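¿Cómo pintar una puerta interior sin que queden marcas de brocha?

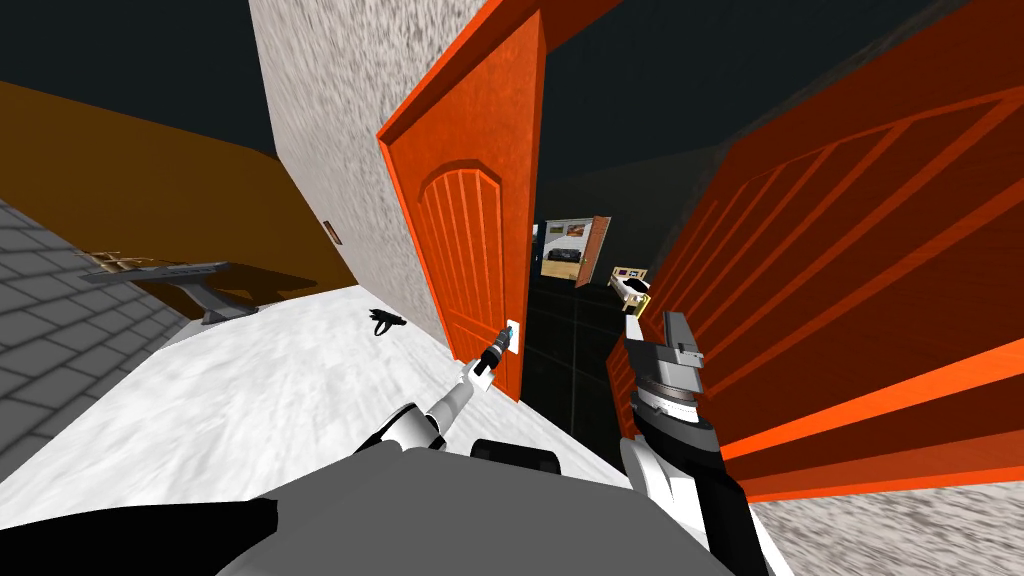 Thérèse Perron
Quiero repintar las puertas del pasillo antes de que acabe marzo. Son lisas, con un esmalte viejo que ya amarillea, y la última vez que lo intenté con brocha se notaban todas las pasadas. Me gustaría un color fuerte, un naranja como el de la puerta abierta de la imagen, pero me da miedo que en un tono así se vea cada defecto. ¿Rodillo o brocha? ¿Hay que descolgarlas?

Linnea Hägglund
Rodillo de espuma de poro fino y esmalte al agua. Lija antes con grano 180, quita el polvo con un trapo húmedo y da una imprimación, mejor si la tiñen un poco hacia el color final. Los naranjas suelen cubrir mal, así que cuenta con 2 manos como mínimo y respeta el secado que marque el bote. Si puedes, descuélgala y píntala tumbada sobre caballetes. Quita también la manilla, que con cinta siempre se cuela algo.

Darcy Bouchard
yo las pinté colgadas y bien, pero no cargues mucho el rodillo

Nassoro Mussa
De acuerdo con lo del rodillo. Añado que los cantos se pintan primero, con poca pintura, o luego la puerta roza con el marco. La mía tuve que lijarla otra vez por el lado de las bisagras.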